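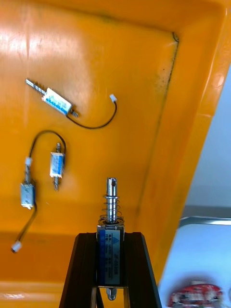 A **push-pull solenoid** is a small electromagnetic actuator. Current through a coil draws a metal plunger into the body, and the movement pulls on one end of the part or pushes with the other. Small ones turn up in cabinet locks, vending machines, valves and a great many hobby projects.

## Construction

The usual small type has a box-shaped body, a sliding plunger and a pair of lead wires. The leads often end in a small white plastic connector. Many have a return spring. Those without one stay wherever gravity or the load leaves them, a point that sellers' listings tend to skip.

## Ratings

Common coils are sold for 5 or 12 volts. The force printed in a catalog should be read with care. It is often measured with the plunger almost fully seated, where the pull is strongest, and it falls off steeply as the gap opens. A buyer who needs force at the start of the stroke may get only a fraction of the advertised figure.

"Continuous duty" is another loose claim. Coils sold under that heading can still get too hot to touch, and some makers give no duty cycle at all.

## The "push-pull" name

The term suggests a device powered in both directions. Most are not. The coil drives the plunger one way only, and whether that counts as a push or a pull depends on which end is attached to the load. Szymon Jasińska, in the Quinlan parts handbook, calls the name "a sales habit" and lists such units simply as linear solenoids. The Veller catalog keeps the older term.

## Storage

Loose units are commonly kept in open plastic trays. Claims that this damages the plungers are repeated often and rarely sourced. Tangled leads are a better documented nuisance.

## See also

- Relay
- Solenoid valve
- Voice coil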